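Handout for Room 332: Tabletop Materials, Foam Shapes and the Little Whiteboard

Welcome back, everybody, and a special hello to those of you who have come over from Hsiu-ying Choi's evening group (I think you'll find we go at a gentler pace than she does, but she has promised me you all cut beautifully, so no pressure!). These notes go with the second session of the July course. Please read them before you come in, and bring them with you, as I will keep pointing at them.

Last time we talked about paper, and I let it run on far too long, so we never got to foam at all. Craft foam is a lovely thing to work with. It is soft, it takes a curve well, and it forgives a shaky hand in a way that card never does. What I'd like you to look at first is the cut edge. A plain sheet is one color all the way through, but a layered sheet will give you a second color as a thin line around your outline, and on a rounded shape that line can do a lot of the drawing for you. 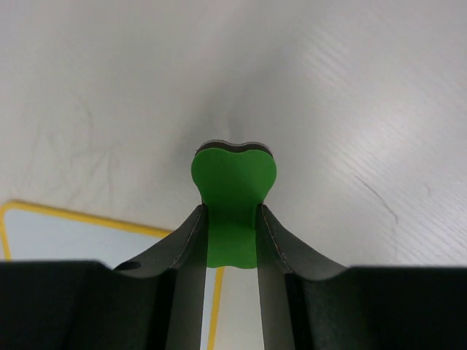

When you choose your own shape, keep it simple. Lobes, shallow dips, a narrow neck, maybe a flare at the bottom. Deep, sharp corners tear, and long thin points flop over as soon as you stand the piece up. Draw on the back with a soft pencil, cut outside the line, and then go around a second time to tidy. Turn the foam and keep the scissors still. Edvin Hägglund, who had this course before me, used to say you should hear the scissors only once per curve, and I have never managed it myself, but it's a nice thing to aim for.

The foam is in the Fliria drawer, lower shelf, and there were some 300 sheets in it at the start of term. Offcuts go in the tray marked Gridum. Please do save them, even the silly little ones. We'll want them in the fourth session for the borders, and Lurdes Leitão has already asked for a handful of greens.

Now, labels and lettering. Every display needs a few words somewhere, and I would much prefer you try them out on a small whiteboard before you commit anything to card. You can wipe it, move it, and see how the words sit among the other things on the table. A border helps more than people expect. On a white tabletop a white board would nearly vanish, whereas a yellow-orange edge makes a clear little home for short lines of handwritten Chinese in blue marker, and it holds together even with the board lying at a slant.
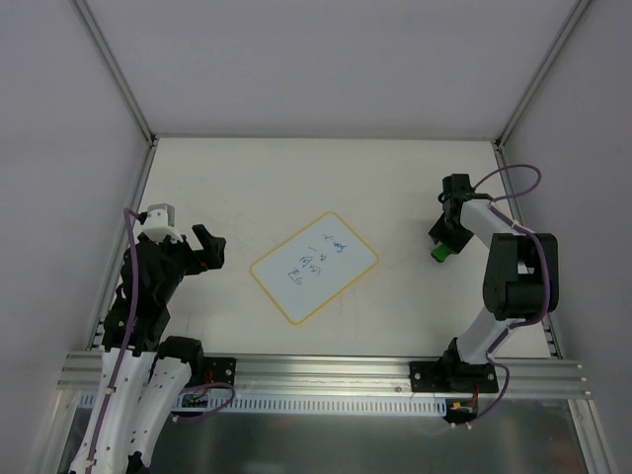 Spacing is the part most of you will want to rush, and I understand, I was just the same. Write your words in small groups and leave more room between the groups than feels right. If you're working on a tilted board, like the one with the blue writing in the middle of the white table, let your lines follow the tilt of the board and don't try to keep them level with the table. Then step back as far as the door and see if it still reads as a set of lines.

For next time, please bring one cut foam shape and one short phrase, in any language you like. Man-lok Kuo will look over the Chinese ones and Kamil Baláž the Slovak ones. Markers are at the front desk, and the spare key is on hook 717.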